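Divemcombe Glove Library Opens Its Doors to Priststead Gardeners

PRISTSTEAD, May – Spring has come to Priststead at long last, and with it comes something the folks at Divemcombe have been dreaming about all winter long – a lending library for garden gloves and hand tools, free to anyone in town who would like to get their hands in the dirt.

The library starts out with 400 pairs of gloves in 5 sizes, from little ones for the kids up to extra large, and everything can be borrowed for three weeks at a time.

"My grandmother kept a drawer of gloves by the back door, and whoever came by to help would just take a pair," said Haoran Jin, who runs the library. "I always loved that drawer, and I suppose I've been trying to build a bigger one ever since!" 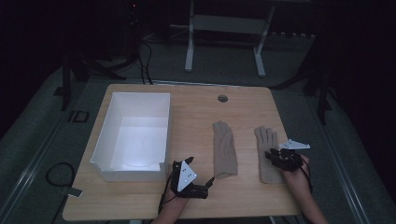
Do I need to live in Priststead to borrow?
Anyone who lives or works in town can sign up at the front counter, and neighbors from Kwan are welcome too.

Sze-wing Lam will lead two beginner planting classes at the Lodent Street garden later this spring, with seedlings to take home – tomatoes, mostly, and a few peppers if the nights stay warm enough.

To sign up for a class or give gloves you no longer use, stop by the Divemcombe front counter before 5 p.m.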